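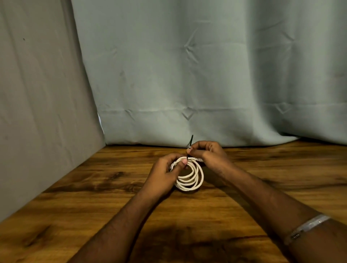 Can I take a small bridge camera into the Gurlow ground on match day?

Posted by Chaimae Bennani

Hi all, hoping somebody who goes regularly can help me out. My brother and I have got tickets for the February home game against Josola, which will be my first time at Gurlow since I was at school (I'm so excited, you have no idea). I'd love to take my camera, but the ticket email only says "no professional equipment" and then sends you to a page that doesn't load on my phone or my laptop.

Mine's a bridge camera, so the lens doesn't come off. It looks quite chunky and when you zoom right in the front sticks out a fair way. I'm not selling anything, I just like getting a few decent ones of the warm-up and the crowd. We're in block 243, up at the back behind the far goal, so a phone is pretty hopeless from there.

Has anyone been turned away for this? And if they do say no, is there somewhere to leave it? We're coming by train so I can't run it back to the car.

Flurina Mösli

I've had a season ticket for years and take a camera to most games, so I can tell you how it goes for me, though I'm only a supporter and it does depend on who you get at the gate.

What they mean by professional seems to be anything with a lens you can take off, plus tripods and monopods. I had a bridge camera for two seasons and got stopped once, at the Ammann Road end, by a steward who wanted to see it switched on and zoomed out. He had a look, asked his supervisor, and I was in before kick-off. Since then I've gone in by the turnstiles next to the club shop, where they've never bothered with it at all.

Leave the big padded bag at home! They're much fussier about bags than cameras. I wrap mine in a scarf and put it in a little shoulder bag. And take the strap off if it's got a camera maker's name plastered across it, it only makes you look like press.

There's a bag drop in the hut by the ticket office but I wouldn't count on it. They shut it when it's full, and when they played Josola last time it was full by one o'clock. Ring the ticket office the morning before if you're worried. I've found them really helpful, and you can ask them to put a note against your seat so you've got something to show the steward.

One more thing, block 243 has that horrible stair rail right across your view if you're in the first couple of rows. Stand up for the warm-up and you'll be fine. Enjoy it, the Josola game is always a loud one!

gretus_end_63

got told no with mine last season, proper camera with a long lens though. steward said phones only which isn't what it says on the sign. mate walked in with the same one through the next gate. just try it

Chaimae Bennani

Thanks both, that's brilliant. Rang them this morning and the lady said a fixed lens is fine, and she's put a note on our booking. Scarf and small bag it is! We're in row 2 so I'll be cursing that rail, Flurina.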